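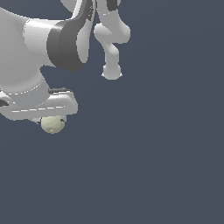 Can a robot arm put away the groceries yet?
Only in part. Ours can close on one piece of fruit in simulation, but it isn't ready for a full bag on a kitchen counter.

Ticket 797
Project: Doltasance, pick and place
Opened by: Yasir Qureshi
Opened: 07/08/2022
Priority: normal
Status: open, waiting on Hedlund

Problem
The fruit drops during the lift in simulation. The fingers close, the log reports a grasp, and then the fruit slides out before the arm gets to the bowl position. Out of 30 runs, 8 ended this way. Akirberg wants to know whether this can go into their kitchen trial or whether a person still has to unload the bags.

Steps to reproduce
Load the fruit set, build 517. Start the unload routine with default grip force. Watch the lift.

Tried so far
Restarted the simulator. No change.
Raised the grip force two steps. Fewer drops, but the contact solver started to jitter and one run had to be killed.
Swapped the fruit mesh for a plain sphere of the same width. No drops. I put the original mesh back after that.
Slowed the lift to half speed. Drops still happen, only later.

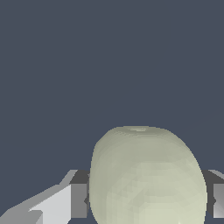 Wrist view, gripper fingers on either side of the fruit.

Comment, Yasir Qureshi
I think the contact points are landing on the edges between mesh faces. The sphere test fits with that, but I haven't proved it. Hedlund wrote the collision settings, so I have asked them for the friction values they used. The copy we got from Jinport in April has that field blank.

Comment, Hedlund support
Please attach the contact log from one failed run and one good run. Don't change the finger geometry in the meantime.

Comment, Yasir Qureshi
Both logs attached. Told Akirberg to keep unloading by hand for now. Soft fruit and anything in a plastic bag is outside this ticket and has never been tested on our side.

Next action: Hedlund to send friction values, then rerun the same 30.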